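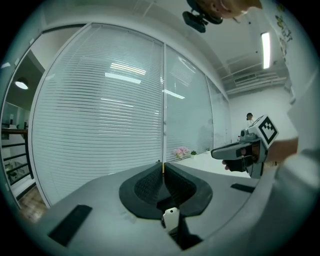 6 min read (1197 words in full section)

4. Household and Shop-Floor Chores

4.1 Choice of tasks

We chose chores that come up in an ordinary home or a small workshop and that an adult does without thinking: putting a tool back in its place, folding a cloth, passing a pair of scissors, coiling a cord. None of them calls for much force. All of them call for a grip that changes partway through the job, and this is where the policies reported in Section 3 lost most of their successes.

Demonstrations were given with hand-held grippers, one in each hand, by people standing at or between the desks of a working office. Each gripper carries a cube printed with a square marker, and the position of the hand is recovered from it. The finger pads have a crosshatched grip pattern (Figure 3). We kept the same pads for every chore, although a softer pad would probably have helped with cloth.

Dindo Talavera and Elba Ibarra wrote the task list and scored the trials. A trial counted as a success only if the object ended in the goal area and no person had stepped in. Partial credit, as used in the Plamley chore set, was not given. We think it hides the failures a household would care about most – a shirt folded halfway still has to be folded.

Figure 3. Hand-held grippers used for the demonstrations: finger pads with textured inner faces, and a second gripper with its marker cube.

4.2 Scissors

Scissors were the hardest object in the set. They have to be held by the handle loops if they are to be used and by the blades if they are to be handed over, and the two grips leave the tool pointing in opposite directions. Demonstrators solved this by passing the scissors from one gripper to the other. The learned policy made the first grasp reliably but closed the second gripper too early in 24 trials, and the scissors turned in the pads. Lowering the closing speed removed part of the error and made the task slower than we would accept in a shop.

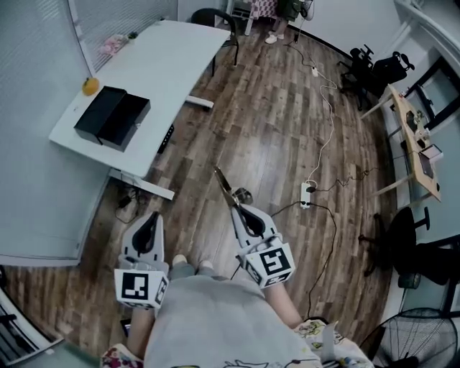
Honeylyn Bañez objected, on reading a draft of this section, that speed was the wrong thing to give up on, as a machine that takes five minutes to put away a tool is still useful if it works overnight. We agree for tidying. For handing a tool to a person who is waiting, we do not, and the two cases are reported separately in Section 5.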